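I got to the Prenine open day on a Friday with a thermos of tea, a notebook and the wrong shoes, having read on the flyer that there would be "some walking". There was a great deal of walking. Prenine makes soft furnishings for homes – throws, pillow covers, ottomans, that sort of thing – and once a year they let ordinary people like me wander through the building and ask whatever we please. I've been buying their covers for ages and wearing them out at a shocking rate (two dogs, one teenager), so I had plenty to ask.

We were met at the side door by Khadija Alaoui, who has the sort of voice that carries over sewing machines without ever seeming to be raised. She split us into 2 groups, and mine was the slower one, which suited me very well. The building covers 3,191 square metres, she told us, and it used to be a cold store, so the walls are tremendously thick and the whole place stays cool even in December. I was glad of my cardigan.

First came the fabric room, where the rolls are kept on end like umbrellas in a stand. Prenine gets most of its cloth from a mill called Benjelloun, and there was a table of offcuts we were allowed to rummage through. I'm afraid I rummaged. A lovely couple from down the coast had brought their own tote bag for the purpose, and by the time we moved on it was bulging.

From there we went through to the finished goods, and this was the part I'd really come for. They have an area set out so you can see how the pieces sit together on actual furniture instead of on a shelf in plastic. The Nendo range is their newest, and it's a bit of a departure for them: lots of spots and soft-edged shapes, in orange and teal and light blue, when for years everything they made was the colour of porridge. I like porridge colours, and I was ready to grumble, but the spots won me over fairly quickly.
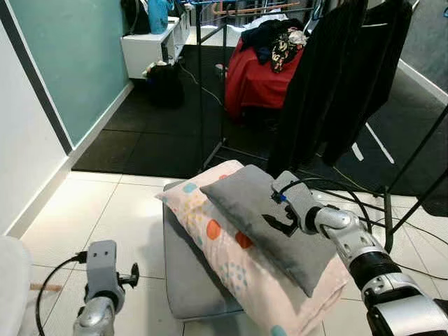 *Grey plush pillow on the folded spotty blanket, with the grey ottoman underneath.*

The blanket is a pale pink, much gentler than I'd expected from the flyer, and some of the dots are made up of little speckles, so they look almost dabbed on. I asked whether the pink would show every mark. Khadija laughed and said it would, and that I should wash it on cool and stop worrying. She also gave us a small lesson in folding, for which I was grateful, as my own method is to bundle and hope. Long sides in first, then over again until you have a good thick length you can lay across a footstool. It gives you something to lean a pillow on, and if you're chilly in the evening you only need to pull one end.

A man in our group wanted to know what happens to the seconds. They go to Wastik, a little outfit across the road that shreds the filling and uses it to stuff pet beds, 4,000 of them last year. I thought that was rather wonderful, and I've since worked out that one of our dogs has been sleeping on a Prenine second all this time.

We spent a good while after that on the business of pairing a loud pillow with a quiet one. Khadija's view is that most people buy a patterned pillow, take fright, and hide it at the back of the couch. She'd sooner see it used as the base, lying flat on the ottoman, with something smaller and plainer on top. 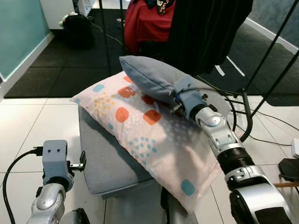
A light blue-grey does the job nicely, as it picks up one of the colours in the pattern without competing with it. I tried this at home with an old cover of my mother's and it looked quite smart until the teenager sat on it.

We finished in the staff lunchroom with tea and a very good date slice, and there was a sale table by the door with the last of the winter stock. I had promised myself I wouldn't buy anything. I came away with 6 pillow covers, a bag of offcuts and the pink blanket, and had to put the seat belt around the lot to stop it sliding off on the corners.

If you go next year, take a jumper and wear proper shoes. Parking is on the gravel behind the building, and the slower group is the one to ask for – we got more time at the offcuts table and, I'm told, more date slice.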